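## About Foretstead

Foretstead develops perception and planning software for robots that handle household objects. The company was founded in January by two engineering teams, formerly of Barurov and Hendricks, and is based in Rirdale.

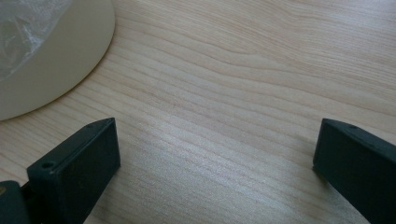 Our planner selects a grasp, checks it against the surrounding surface and passes it to the controller. Version 3 is in use at our Rirdale laboratory, where each release is tested on 2000 recorded grasps.

Page last revised 10/07/2025.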